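Whiteboard Surface Cleaning and Storage in a Shared Study Room
Course project report, second term
Anikó Szénási and Győző Csizmadia

1. Purpose

The project looked at how small framed whiteboards should be wiped and put away in a shared study room. Users had complained of gray haze on the writing surface and of scratches. Two cleaning methods were compared: a dry felt eraser alone, and a dry felt eraser followed by a cloth dampened with water.

2. Materials

Boards with a metal frame, lent by the Gulyás reading room. Black dry-erase markers. Felt erasers and cotton cloths from the Tosine supply shelf. A white worktable with a flat top. Reflectance was read with a handheld Uson meter.

3. Method

Each board was marked with a solid block of ink and left for 2 hours. It was then wiped with 400 g of pressure, checked on a kitchen scale. Readings were taken at the center and at one corner. The cycle was repeated until the board had received 700 wipes. Boards were kept flat on the table during wiping, as an upright board flexed and gave uneven pressure.

4. Results

Dry wiping left a haze that built up steadily and was worst in the corners, where the eraser rides up against the frame. The damp cloth removed most of it. No change in gloss was measured with either method. The scratches reported by users were reproduced only when boards were stacked face to face with grit between them.

5. Placement during work

A board laid flat should rest fully on the table, with no corner over the edge. The grooves in an aluminum frame collect marker dust and need a separate pass with a folded cloth.

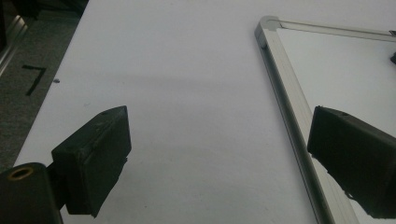

Should the frame be wiped before or after the writing surface?
Before. Dust loosened from the grooves falls onto the writing surface, and the final pass then picks it up.

6. Limits

One ink color was tested. Older boards may behave differently. A longer run of 3,000 wipes was planned for June but was not started.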